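Color-Coded: What Our Yellow Lids Taught Me About Signs
Speaker notes, lunchtime talk, 20 minutes plus questions 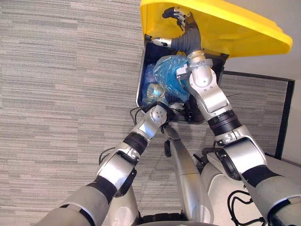 Okay, hi everybody, find a chair, there are more along the back wall. Keep eating, please. I'm going to talk for 20 minutes and I'd much rather look at people chewing than people staring at me.

So my job for the last while has been signs. Signs and labels and colors, for a building with 14 kitchens in it, all of them shared. When I took it on I figured it would be a month of work. You pick a font, you pick some colors, you print the things, you go home. I had a whole plan for what I'd do with my October. (Pause here, somebody usually laughs. If not, move on fast.)

START WITH THE OLD SIGNS

I want to start with what was there before, and I want to be fair to it, because some of the people who made those signs are in this room. Hi, Remo.

When I walked around the first time I took down the wording of every sign on the ground floor. Let me read you a few.

"Please be considerate when disposing of waste items."
"Recycling ONLY!!! (see list)"
"This is not a recycling bin."

The list in "see list" was on the inside of a cupboard door. I found it in my second week. It was in pretty good shape, too, since no one had ever touched it.

And the first one, the considerate one – I love that sign, it's so polite, and I have no idea what it wants from me. I'm holding a yogurt cup. Am I being considerate? How would I know?

Ask the room: what's the last sign you remember reading all the way through? Give them a few seconds. Usually someone says a menu. Take the menu, it's a good answer, and come back to it later.

THE FOUR SECOND THING

Everything I'm going to say comes from standing in kitchens with a cup of coffee pretending to wait for somebody. I'm good at this now. What I noticed is that people are already moving their arm toward a bin when they look for the sign. They've decided. The reading part happens on the way, if it happens at all, and then the hand opens and off they go.

So a sign over a bin isn't like a page in a book. It's closer to a road sign. You get a color, you get a shape, you maybe get one word. If your second word is the important one, tough luck.

Amancay Gaete, who did most of the layout work with me, had a test for this that I still use. She'd hold up a draft, flip it around, flip it back down again, and say "what was it?" If you said "something about paper," it passed. If you said "it was kind of green," it went in the pile. We had a very big pile.

COLORS

Here's where I got into trouble. Slow down for this bit.

I assumed colors were settled. Everybody knows what yellow means, right? So I asked around. Remo grew up in a place where yellow meant plastics and cans. Amancay said yellow was a warning, period, don't put your hand in there. One guy from accounts told me yellow was for batteries and he was so sure of it that I went and looked for the batteries.

Every one of those people was right, somewhere. And they'd all been using our kitchens for years with their own private rule book.

By then we'd already ordered the lids. 30 yellow ones, paid for, no returns. So you can guess what yellow became! I'd love to tell you there was a study.

What I learned is that the color doesn't do the explaining. The color does the finding. You learn it once, from the word, and after that the color gets you across the room. It only works if it's the same in every single kitchen. The day we had one yellow lid on the third floor that meant something different, the whole floor went back to guessing. One lid. I swapped it myself on my way home and nobody said a word about it, and I was so proud I told my sister.

(If running short of time, skip the supplier story and go to Words.)

THE SUPPLIER STORY

We got quotes from two places, Fendemov and Pudska. Fendemov sent a lovely sample kit with little swatches on a ring, like for house paint. Pudska sent a spreadsheet. I wanted to go with the swatches so badly.

But I'd carried that ring through the building and the same swatch looked like three different colors in three different kitchens. The basement has those old warm tubes, the fourth floor has a skylight, and the one by the loading dock has a light that I'd describe as soup. Our nice olive for food scraps was brown down there. Our brown was also brown down there.

So, advice – take your colors to the worst room you've got. Pick them there. They'll look fine upstairs.

We went with Pudska in the end. The spreadsheet had delivery dates in it.

WORDS

Back to the menu. (Point at whoever said menu.) A menu works because you're hungry and it's telling you the names of things. It doesn't say "patrons are invited to consider a soup." It says soup.

So our rule became name the thing in their hand. Cups. Peels. Cans. Paper towels. Nobody stands there thinking "I've got some mixed residual waste here." They think "ugh, teabag."

The teabag took us three meetings, by the way. I'm not going to go into it. There's a staple in some of them.

We printed 835 labels in the first run, and I have to own up to this one, the word "peels" had a p missing in the artwork and every one of the food ones said "eels." I'd proofread it. Amancay had proofread it. It went up on every floor. People were delighted. Somebody from the Nurura office asked if we could leave theirs up and we did, it's still there, go see it.

And that kitchen sorts its food scraps better than any other in the building. I've thought about that a lot. I think they talked about it. They stood there and pointed at it and explained it to visitors, and by the end of the week everyone in that office knew exactly what went in the eel bin.

WHAT I'D DO DIFFERENTLY

I'd put the sign lower. Ours went up at eye level because that's where signs go, and people look down at their hands. We moved the ones in the Zúñiga wing down to just over the counter and I stopped getting emails from there.

I'd take more stuff down. I kept adding. For a while there was a sign explaining the other sign. Remo took that one off the wall without asking me and he was right to, and I was mad for a whole afternoon.

I'd go and ask the night cleaners first. I got to them last, at ten in the evening with a box of donuts, and in one conversation they told me every kitchen that had a problem and what it was. They'd known for ages.

And I'd leave some blank labels in a drawer with a marker. People are going to write on things anyway. Let them write on something that's the right color.

QUESTIONS

Someone will ask about icons. Answer: we tried them, the apple core looked like an hourglass, I'm happy to show you.

Someone will ask about the teabag. Put it in with the food, take the staple out if you're feeling kind.

Leftover labels are on the table by the door, please take some. There's a small stack of eels, one each.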